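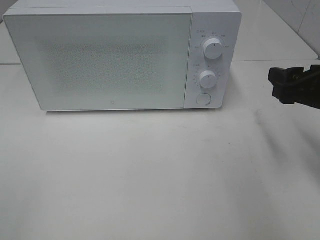 Does Weighing Calves at Birth Tell Us Anything? A Term Project on Record Keeping in a Small Beef Herd

Rajeshwari Poduval
Animal Science, second-year project
Supervisor: Ermelinda Barros

1. Why I picked this

Every sale catalog I have read leans on birth weight. A bull is sold as "calving ease" and the buyer is expected to nod. I wanted to know how much of that number survives contact with an ordinary farm, where the calf is wet, the cow is angry and the scale is in the other barn. My question was narrow. If two people record birth weights on the same herd by two different methods, do the records agree well enough to choose a bull by them?

I will say at the start that I expected the answer to be no, and I tried to set the work up so that my expectation wouldn't decide the result. Readers can judge whether I managed it.

2. The herd

The work was done at Jeltlow, a commercial cow-calf operation that runs mostly crossbred cows and keeps its own replacement heifers. Two bulls were used in the breeding season that produced these calves. The farm calls them Guvden and Calier, and so will I. Guvden was bought as a heifer bull on the strength of his paperwork. Calier is older, heavier in the shoulder, and was turned out only with mature cows.

Anyone who has taken a statistics class will see the problem already. The bulls were not used on the same kind of cow. Heifers tend to have lighter calves than mature cows, whatever bull they are bred to. So when the farm says that Guvden throws small calves, the farm may be right, but its own records can't show it. I raised this in my proposal and was told to go ahead and write it up as a limitation. I am writing it up as more than that. It rules out any comparison of the two bulls from this data, and I have not made one.

3. Methods

Calves were weighed with a hanging scale and sling, and taped around the hoof with a weight tape, in both cases within a day of birth. The tape is quick and one person can use it. The sling takes two people unless the calf is unusually polite. I taped and Ermelinda Barros or a farm hand did the sling weight, and we did not tell each other our numbers until both were on paper.

That last rule was my idea and it was broken at least once, during a night in April with several cows calving close together, when whoever held the flashlight also held the clipboard. I have left those calves in. Taking them out would have made the results look cleaner, and I couldn't decide on a fair rule for which ones to drop.

The scale was checked against a known weight before the season and again at the end. It should have been checked weekly. Between those two checks I am trusting a spring.

Calving difficulty was scored by the farm on its usual scale, from unassisted to surgical. I had no part in the scoring. I also saw that a calf found already up and nursing at sunrise was always scored as unassisted, which is reasonable, and which also means that a long hard labor nobody watched gets the best score available.

4. What we found

The hoof tape did best on calves of middling size. On the smallest it tended to read heavy, and on the biggest it tended to read light. In other words it pulled everything toward the average. A tape like that will give you a herd average close to the true one and will still be poor at the job most people want it for, picking out the calf that is too big.

The heaviest calf in the project weighed over 100 pounds in the sling. The tape had him comfortably under that. He was born to a mature cow without help, and was one of the more vigorous calves we handled. If I had been working from the tape alone he would not have stood out at all.

Sixteen calves had either a sling weight or a tape reading missing, so they were left out of the comparison. Most of these were from cows that would not allow anyone near. It would be handy to assume they were missing at random, but cows with that temperament could easily be related to each other, and then the missing calves would be too. I can't check this, since some of the dams have tags so faded that the number was a matter of opinion. Cow 361 appears in the farm's book as having calved twice in the same month. I believe one of those is cow 367, but it's a guess and I treated both entries as unknown.

As for calving difficulty, there were too few assisted births to say anything. Several people have asked me for a percentage. I could work one out, and it would be a percentage of almost nothing.

5. The catalog claims

Part of the assignment was to compare our results with what is claimed in print. I read the sale material the farm had kept, including the pages from Aguiar, the ranch that sold them Guvden. The language is confident. His birth weight is given to the pound, with no word on how it was taken or by whom. There is an expected progeny difference beside it, along with an accuracy figure, and the accuracy is low, as you would expect for a bull who had no calves at the time.

I don't think the seller was being dishonest. The accuracy was printed for anyone to read. But the farm manager told me he had never looked at that column, and I suspect he has company. A low accuracy value means the estimate may move a good deal once calves are born, in either direction. A buyer who skips it is buying a guess at the price of a fact.

It also bothers me that actual birth weight gets the big type. A single bull's own weight on one day reflects his dam's age, her feed, the weather and the person reading the scale, as well as his genes. The expected difference tries to account for some of that. The raw weight does not.

6. Problems with this project

One season, one farm, one breed mix. The two methods were done by different people, so part of what I am calling a difference between tape and sling could be a difference between me and everyone else. I taped tighter as the season went on; my early readings look a little loose next to the later ones. We should have swapped jobs halfway through.

I also knew the sire of most calves before I taped them, from the pasture the cow was in. I'd like to think it made no difference. I have no evidence for that.

7. What I would tell the farm

Keep the sling and use it for any calf that matters to a breeding decision. If the tape has to be used, write "tape" beside the number so the next person knows. Replace the ear tags. Put both bulls on some of the same kind of cows for one season, if the manager is willing to risk it, and otherwise stop comparing them.

The manager has read a draft. He agreed about the tags and said he would think about the rest, and he is keeping Guvden on the heifers next year.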